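Ticket 2587 – Téléop poste 2 : la pince lâche pas la chaussette en fin de démo
Statut : en attente fournisseur
Site : Bremach, cellule Pillcombe
Priorité : moyenne (ça bloque la collecte, pas la prod) 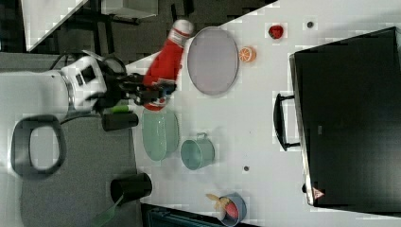
Ouvert mardi 9h10. Tâche « textile vers assiette », démo en télécommande, l'opérateur ferme, lève, déplace, ouvre. Sauf qu'à l'ouverture la pince reste serrée entre une et trois secondes. Du coup tous les épisodes ont un temps mort à la fin et le modèle apprend à attendre au dessus de la table. Pas bon.

Matériel : bras standard, pince noire d'origine, leader Jurkero. Objet en cause : la chaussette rouge à revers blanc. Avec le gobelet métal, aucun retard. Fraise, rien non plus.

9h35 – Redémarré le leader. Pareil.

9h50 – Guidage à la main, moteurs relachés, ouverture au bouton du poignet. La pince s'ouvre tout de suite. Donc mécanique ok, on regarde côté télécommande.

10h20 – Logs relus. La commande d'ouverture part bien, mais le seuil d'effort la retient tant que le couple est pas redescendu. Sur du tissu il redescend lentement, sur du dur c'est immédiat. Ça colle avec les symptômes.

10h45 – Seuil passé à 40 dans le profil téléop. Retard encore là mais plus court. Essayé plus haut : la chaussette glisse pendant le levage. Revenu à 40.

11h15 – Question d'Abou Jaoude (intégrateur) : est-ce que le filtre anti-rebond est actif sur la gachette ? Oui, il l'était. Coupé. Ouverture franche sur toute la série d'après, chaussette prise par le milieu.

11h40 – Reprise par le revers : retard de nouveau, une fois sur deux à peu près. Tissu plus épais à cet endroit, je suppose. Pas vérifié.

Contournement en attendant :
- filtre gachette OFF, seuil 40
- prendre la chaussette loin du revers
- décor laissé tel quel entre les démos, assiettes comprises, sinon les épisodes sont plus comparables
- couper l'enregistrement APRÈS l'ouverture complète

Épisodes déjà faits : 1 694 dans le lot, ceux avec le temps mort sont à marquer, pas à supprimer. On peut sans doute rogner la fin par script. À voir.

Demandé à Jurkero un correctif du seuil adaptatif, joint logs + profil. Réponse auto reçue, rien d'autre.

14h05 – Relance envoyée. Je laisse le ticket ouvert, ne pas remettre le profil par defaut sur le poste 2 svp.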